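Category: Talks and Notes / Kitchen and Baking

Speaker notes: Sourdough rye for people with a full working day

Slide 1. Welcome

Good evening and thank you for coming. Wait until the people at the back have found a chair. Say that the bread on the side table is for the break, please do not eat it all before I have explained it.

I grew up with rye bread and I bake it every week, but I am not a professional baker. I learned it from my family in Vastwood, and later I had to learn it again, when I moved and the flour was different. Tonight I want to show a timetable which fits with a normal job.

Slide 2. What we bake

One loaf, one tin. On the slide are the quantities for the main dough. Read them slowly, people will write.

Rye flour, 300 grams. Water, 300 grams. Starter, 70 grams. Salt, one and a half teaspoons, flat.
Baked weight of my last loaf: 674 grams with seeds on top and inside. Yours can be a little different, it depends on the seeds and on how long it stays in the oven.

Mention that I weigh the water also. A measuring jug is fine for soup.

Slide 3. The starter

Rye starter is more patient than wheat starter. Mine lives in the refrigerator in a glass jar, and I feed it once a week. If I forget, it gets a gray liquid on the top and smells like nail polish. I pour this off and feed it two times before baking. If there is mold, pink or orange or with fur, then it goes in the garbage together with everything in the jar.
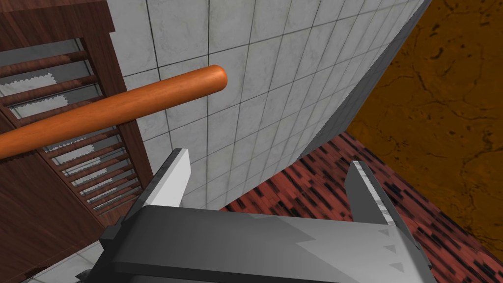
Pause for questions about the starter. Usually somebody asks if they must throw away a part each time. My answer: keep a small amount, then there is almost nothing to throw away. I keep two spoons of it, and the night before baking I make it bigger with flour and water.

Somebody will also ask about the dry starter from the shop. I tried the one from Greda. It woke up slower than I expected, on the fourth day, but after that it behaved like a normal starter.

Slide 4. The timetable

Evening before: feed the starter, leave it on the counter.
Morning, before work: mix the dough, five minutes. Put it in the tin, cover it, put it in the coldest corner of the kitchen.
After work: look at the top. When there are small holes in the surface, like in a pancake before you turn it, it is ready for the oven.

Here tell the story of the summer loaf. I left it on the counter in a hot week, and when I came home the dough was over the edge of the tin and down the front of the cupboard. In warm months I now put it in the refrigerator at seven in the morning and take it out when I come home.

In October and later, my kitchen is cool and I do not need to change anything.

Slide 5. Mixing

Show the bowl and the wooden spoon. Rye dough is not kneaded. It is sticky and it will stay sticky, so please do not add flour until it feels like wheat dough. The result is a brick, I have made this brick many times.

Wet your hand, smooth the top, finish.
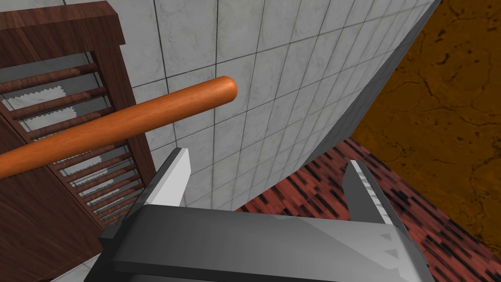 Slide 6. The oven

Heat the oven well before, with the rack in the middle. First 15 minutes very hot, then turn down and bake until the loaf sounds hollow when you knock on the bottom. Ovens are very different from each other. My old Rodis was much hotter at the back and I had to turn the tin, the one I have now does not need it.

If the top becomes too dark, put a piece of foil over it, loosely.

Take the loaf out of the tin immediately, otherwise the sides become soft.

Slide 7. Waiting

This part is difficult for everybody. Rye bread must rest until the next day, wrapped in a clean towel. When you cut it warm, the knife becomes covered in paste and you think the bread is raw. I called my aunt about this when I was a student, very unhappy, and she asked only what time I had cut it.

Slide 8. Flour and where to buy

I use the dark rye from Szabó, the bag with the coarse flour. The fine one also works, with one spoon less water. Do not read the prices from the slide, they are old.

Check the time here. If it is late, skip the caraway part and go to the break.

Caraway: crush it a little before mixing. Coriander seed is also traditional in some places, use less of it.

After the break: questions, then give out the small jars with starter. Remind people to open the lid a little when they get home and to feed it the same evening.

Recent in Talks and Notes
Pickling cucumbers without vinegar
What to do with old bread
How to sharpen a kitchen knife at home
Soup stock from vegetable peels
Storing apples for winter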